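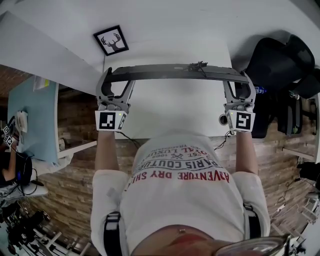 Slogan clothing

Slogan clothing is clothing, most often a T-shirt or sweatshirt, printed with words that are meant to be read by other people. The term covers political messages, jokes, band names and, by far the largest group in everyday shops, wording that has no clear meaning at all. This last group is sometimes called filler text or mock heritage print. It borrows the look of old firms, sports clubs and expeditions that in most cases never existed.

Origins

Popular accounts tend to trace the printed T-shirt to a single inventor or a single summer. These accounts disagree with each other and should be treated with care. Lettered jerseys were worn by sports teams and work crews well before the T-shirt became ordinary outerwear, and cheap screen printing spread through many small workshops that kept few records. Claims by clothing labels to have been "first" are usually found only in the labels' own advertising.

Mock heritage print

The usual ingredients are a place name, a year introduced by "est." or "since", a word suggesting quality and a small badge. Paris, New York and California are common choices, whether or not the garment has any link with them. Tools, anchors, arrows and oars are often shown crossed. The words "royal", "luxury", "original" and "authentic" can turn up together on a garment sold from a supermarket rail.

The year is the least reliable part. It may be the founding date of a parent company, the birth year of an owner, or a number picked to fill a gap in the layout. Tometti, a mid-priced menswear label, used 14 different founding years on shirts sold in one season. Its catalogue described all of them as "archive pieces". No archive has been shown to outside visitors.

Does anyone read it?

Trade writers often state that shoppers choose slogans to express who they are. The evidence is thin. A survey commissioned by the retailer Allico asked 200 customers in its Oltbridge shop why they had bought a printed shirt, and reported that 74 per cent "felt a connection" with the wording. The questionnaire offered no answer for people who had simply liked the colour or the price, and customers were not asked to repeat what their shirt said. The result is still quoted in marketing material, generally without these details.

Errors and legal questions

Spelling mistakes, odd grammar and mixed languages are frequent. Some sellers present them as a deliberate style, though this explanation tends to appear after a complaint. A false founding date may count as misleading if a buyer could reasonably rely on it, but disputes seldom get far, as few buyers can show that they did. The printing firm Karpenko withdrew 2 designs one October after a club objected to the use of its badge, and reissued both with the badge turned on its side.

See also

Screen printing
Brand heritage
Decorative use of foreign languages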